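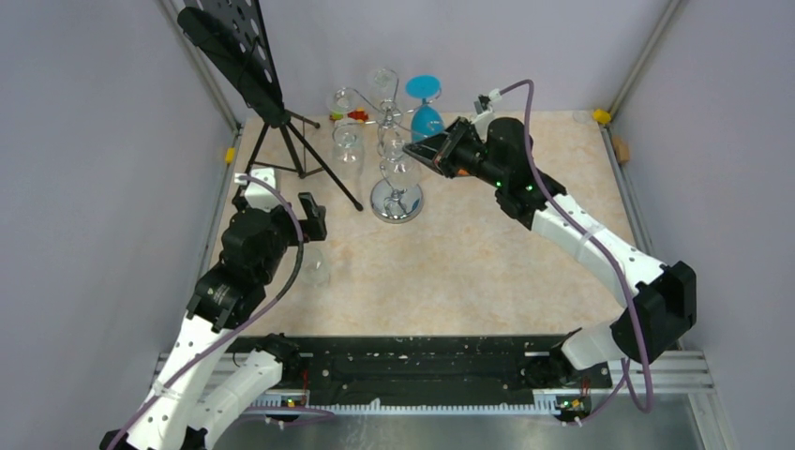 # McPhee Household Water Use Records

This repository holds the cleaned water use records collected under the McPhee program, together with the survey answers supplied by participating households. It is maintained by the Gutora Water Office and is intended for students, local planners and members of the public who wish to study how homes use water over the course of a year.

## Contents

| File | Description |
|---|---|
| `readings.csv` | Monthly meter readings, one row per household per month |
| `households.csv` | Survey answers on household size, garden area and fixtures |
| `zones.csv` | Supply zone codes and names |
| `notes.md` | Corrections made after the first release |

The release covers 177 households in four supply zones. `readings.csv` contains 3117 rows. Months in which a meter was replaced or could not be read have no row; no values have been filled in.

## Fields

- `hh_id` – household number, assigned at random and unrelated to the billing account
- `zone` – supply zone code, as listed in `zones.csv`
- `month` – month of the program, counted from the first October
- `use_kl` – water used, in kiloliters
- `flag` – `L` for a confirmed leak, `V` for a home reported vacant, otherwise blank

Readings flagged `L` are correct as measured. Users calculating typical use should decide whether to keep them and should state that decision in any published work.

## Collection

Meters were read by Office staff during the last week of each month. Homes in the Drudau zone were moved to remote reading during the program, and their later readings are taken at 4 a.m. on the final day of the month. Survey forms were mailed once, at enrollment, and were not updated when residents moved in or out.

## Privacy

Street addresses and names have been removed. Garden area is rounded to the nearest 100 square feet. Users must not attempt to identify any household or combine these files with property records for that purpose.

## Known limitations

Apartments are poorly represented, as most share a single meter. The Nedus zone joined late and has fewer months of data than the others. Participation was voluntary.

## Contacts

Data questions: Anahera Maihi, Records
Survey forms: Lindsay Tomoana, Customer Programs
Privacy concerns: Bronwyn Tipoki, Office of the Director

Corrections may be submitted as an issue – please include the household number and the month concerned.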